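I've had the Sunero wheel and pedal set clamped to my desk since November, and I keep finding excuses to go do "just one more stint." So this is going to be a happy review, with a few gripes near the end.

Some background first. I race in a GT league on weeknights, nothing serious, 15 cars on a good night and mostly the same people spinning at the same corners. My old wheel was a gear-driven thing that rattled so loudly I had to shut two doors between me and the bedroom. The Sunero is belt-driven, and wow, what a change. I can run a full race at 11 at night and the loudest part of the whole rig is me yelling at the first chicane.

## Setup

Out of the box you get the wheel base, the rim, three pedals on a steel plate, two desk clamps and a power brick that could stop a door. The clamps open wide enough for my thick old desktop. I had everything bolted down and calibrated before my coffee got cold. The software found the wheel on the first try, then asked for a firmware update, then another one. After that it left me alone.

The default force feedback is too strong in the center, at least for my taste. I turned the overall strength down to 44 percent and switched off the artificial spring, and that's where it came alive. Play with those two sliders before you touch anything else!

## On the track

My test loop is always Lirgate, the short club layout, in a rear-engine GT car. It's bumpy, it has one properly nasty downhill braking zone, and I know it well enough that I notice when the hardware is telling me something new. With the Sunero I could feel the front tires start to slide across the top of the hill a good moment before I heard them. I'd never had that at home. I stopped chasing the car and started catching it early, with small hands, the way people in the league had been telling me to for ages.

Long sessions are comfortable too. The rim is a little smaller than I expected (I thought I'd hate it, I don't) and the grip material doesn't get slimy after an hour. The shift paddles have a crisp, short click, and I haven't had a single double shift.

The brake is the star, though. It's a load cell, so it measures how hard you press, and once my leg learned the pressure I was hitting the same braking point lap after lap. My consistency over a race distance is better than it has ever been. I finished on the podium at Flekwood, from the fourth row, mostly by not locking up while everybody else did. 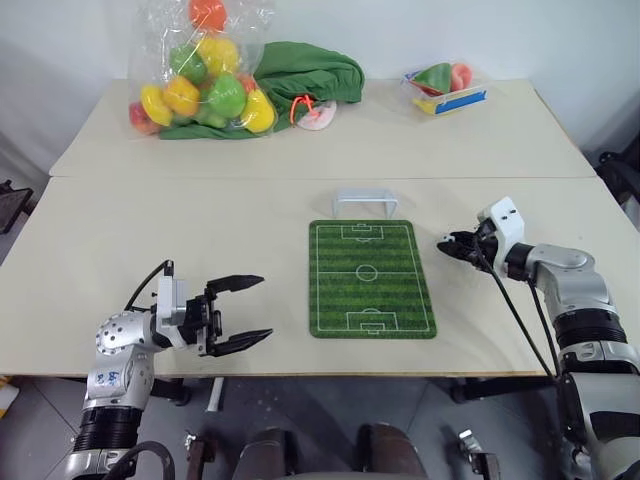
## The gripes

The pedal plate slides on carpet. It has rubber feet, and they work well on my kitchen floor, but under hard braking on carpet the whole plate creeps away from you until you're racing with your legs stretched out like a kid on a swing. I put a plank between the plate and the wall and haven't thought about it since. Sunero should include a strap.

The throttle spring is on the soft side. In the wet I found it hard to hold half throttle coming out of slow corners, and there's only one spring in the box. A stiffer one is sold separately, and I may get it.

And the cable from the pedals to the base is short. If your desk is tall or you like your pedals far back, measure first.

## Should you get one?

If you're coming from a gear-driven wheel and you race more than once a week, yes, absolutely. If you mostly drift or do rally, try one at a friend's place first, as the belt feels a touch slow when the wheel has to whip around from lock to lock. For circuit racing I love it.

I've put 3779 laps on this set so far, 135 of them in one very silly endurance weekend, and the base has never faded or shut itself off from heat. The left clamp needs a quarter turn every couple of weeks. Next up is the load cell's firmest setting, which I've been putting off until my calf forgives me for the last race.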